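今月の「現場から」 力が抜けなかった話

こんにちは、データ収集チームです。前号では新しい指パッドのことを得意げに書いたんですが、今月はその続きというか、反省文みたいなものになります。すみません、ちょっと長いです。

何があったかを先に書いてしまいますね。手持ちグリッパーの片方が、握ったまま開かなくなりました。トリガーを戻しているのに指が戻らない。しかもそのとき、Honeylynさん(Honeylyn Macapagalさん、作業の指導をお願いしています)の左手の人差し指が、パッドの間に入っていました。結果からいうと軽い内出血で、翌日には普通に作業していたんですが、私は正直かなり血の気が引きました。本人は「爪じゃなくてよかった」なんて笑っていて、それがまた申し訳なくて。

作業そのものは、いつもの小分けのお菓子です。個包装をつまんで、持ち上げて、トレーに戻すか、もう片方のグリッパーに渡す。これをひたすらくり返します。Lacson案件は一般のおうちのような部屋で録ることになっていて、机の上だけじゃなく、布団の上みたいに沈む場所でもやります。布団の上は難しいんですよ!押した分だけ下が逃げるので、硬い机のつもりでつまむと袋の端だけはさんで、するっと抜けます。だからみんな、だんだん強く握るようになる。今回の件の遠い原因はたぶんそこです。

その日は日曜で、午後の三時すぎでした。Honeylynさんが飴の袋をつまんだら、包み紙の端がパッドの溝にひっかかったまま離れなかったんだそうです。こういうことはよくあって、みんな空いているほうの手で、ちょいと引っぱって取ります。私もやります。で、引っぱった拍子に指が奥まで入って、そこでジョーが閉じた。トリガーから手を離しても開かない。私は隣の部屋でファイル名を直していて、「あ、ちょっと、抜けない」という声で走っていきました。

走っていったはいいんですが、どうすればいいかわからない。これが今回いちばん書いておきたいところです。手順書には非常時の外し方のページがあります。ありますけど、あれは据え置きのアームの話で、手持ちのほうには何も書いてありませんでした。非常停止ボタンもありません。人が握る道具なので、手を離せば開くという前提で作ってあったし、私もそう思いこんでいました。結局、Jomarさん(Jomar Calimlimさん)が工具箱からドライバーを持ってきて、アームの付け根のねじをゆるめて開けました。時間にしたらたいしたことはなかったと思うんですが、待っているほうには長かったはずです。

さて、なぜ開かなかったのか。Jomarさんがその晩のうちに分解してくれました。中の戻りばねが、端のひっかけるところから折れていたそうです。折れた切れ端がスライド部分にはさまって、くさびみたいになっていた。だから戻らないうえに、むりに開こうとするとよけいに食いこむ。うまくできてるなあ、と変な感心をしてしまいました(感心している場合じゃない)。

このばね、Temdenから取り寄せている部品で、うちの点検表では1,000回の開閉ごとに交換することになっています。折れたばねの記録は900回でした。じゃあ寿命前に折れた不良品か、というと、そう簡単でもないんです。回数は録画したデータから拾っているので、録画していないときの開閉が入っていません。練習もするし、待っている間にカチカチやる人もいます。はい、私です。あれ、くせになるんですよね。とっくに1,000回を超えていた可能性は高いと思っています。部品のせいにするメールを書きかけて、消しました。

それから、前の週に「少し戻りが重い気がする」というメモが作業ノートに残っていたのも、あとで見つかりました。書いたのはHoneylynさんです。読んだのに何もしなかったのは私です。点検表にそういう欄がなくて、どこに写せばいいのかわからないまま次のページをめくった記憶があります。言い訳ですね。ごめんなさい。

同じ時期にばねを入れた手持ちグリッパーは6台あって、全部止めました。Nunbridgeの部屋で予定していた収録も二日ずらしてもらっています。予定を組みなおしてくれた皆さん、ありがとうございました。分解してみると、そのうちの一台にも、同じところに細い傷が入っていました。まだ折れてはいなかったけれど、見つけたときはしばらく誰もしゃべりませんでした。

で、変えたことです。

ひっかかった包み紙を指で取るのは、今日から禁止です。道具箱にプラスチックのピンセットを入れました。面倒です。私も面倒だと思っています。でもお願いします。

作業を始める前に、何もはさまずに開閉して、戻りを確かめてください。重い、遅い、ざらっとする、音が違う、なんでもいいので、変だと思ったらその場で使うのをやめて、赤いテープを巻いて棚の下の段へ。私に聞かなくていいです。聞かれると私は「あと一回だけ」と言ってしまう性格なので。

ばねの交換は回数で数えるのをやめて、月のはじめに全部替えることにしました。まだ使えるものも捨てることになって、もったいないという声もありました。わかります。ただ、数え方があてにならないとわかった以上、数字を頼りに使い続けるのは怖いです。

もうひとつ、Jomarさんが付け根のところに外側から抜けるピンを付けてくれています。引けばジョーが両側に倒れて開くしくみで、試作品を触らせてもらったら手袋をしたままでも抜けました。ただ、ふつうに作業しているときに袖がひっかかって抜けることもあって、そのたびに指がぱたんと倒れます。ピンの頭をもう少し低くするそうなので、全台に付くのは十二月になりそうです。それまでは、作業する部屋に必ずドライバーを一本置いておきます。持ち出さないでくださいね。持ち出した方は、こっそり戻しておいてください。

Evineの事務局には報告書を出しました。けがの程度の欄に「軽微」と書いたんですが、提出前にHoneylynさんに見せたら、「軽微だけど、びっくりした、って書いておいて」と言われたので、備考にそのまま書いてあります。

データのほうを気にしている方もいると思うので少しだけ。折れた日の録画は、朝の分から全部よけてあります。戻りが遅いまま録れている動きがどのくらい混ざっているか、今見なおしているところです。指が開くタイミングがトリガーとずれていると、渡す動作なんかは、受け取る側が待っているのか迷っているのか、あとから区別がつかなくなるんですよね。使えそうなものが残ったら、来月ここに書きます。

あ、それと、お菓子の補充のことも聞かれていました。くり返しつまんだものは包装の端がくたっとしてきて、つまみやすさが変わってしまうので、早めに新しいのと入れ替えています。くたっとしたほうは休憩の机に置いておきますから、どうぞ食べてください。チョコは私が先に食べました。

戻りが重いと感じたことのある方、前のことでもいいので、どの番号のグリッパーだったか教えてもらえると助かります。作業ノートの余白に走り書きで大丈夫です。今度はちゃんと読みます。
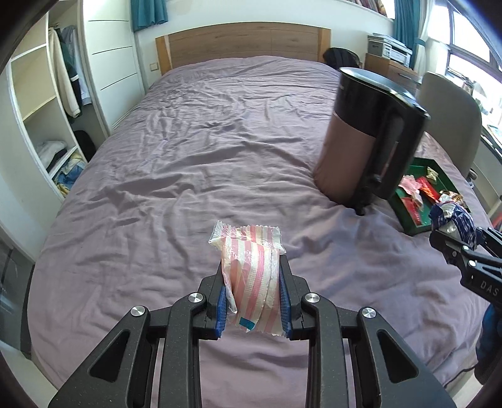 ノートは入口の脇に新しいのを出してあります。古いほうはまだ私が手元で見なおしているので、日曜より前のことを書き足したい方も、新しいほうにお願いします。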